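Keeping small toys under control

Small figures end up all over the house unless they have one place to go. A shallow tray with a rim does the job better than a deep box. Everything in it can be seen at once, and a child doesn't have to tip the lot out to find one animal.

Put the tray on a plain, light-coloured table if you have one. Pale toys vanish on a patterned cloth, but anything striped or dark shows up well on white.

Wash plastic figures in a bowl of warm water with a drop of washing-up liquid. Use an old toothbrush round the feet and under the belly, where the dirt collects. Go gently over painted stripes and faces – hard scrubbing takes the colour off. Rinse, then stand them on a tea towel for 2 hours before they go back.

Don't soak anything hollow. Water gets in through the seams and is hard to get out again. Wipe those with a damp cloth instead.

Sort through the tray every February. Broken pieces go in the bin, and outgrown ones go in a bag for the charity shop. If the tray is still too full, use 2 trays and swap them over every few weeks.

For sticky label marks, rub in a little cooking oil, leave for 5 minutes and wipe off.

Shahzad Baloch

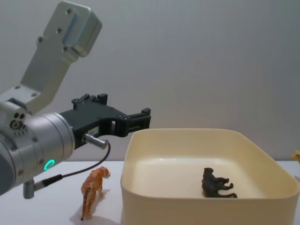 Toy tiger on a white tabletop, near the tray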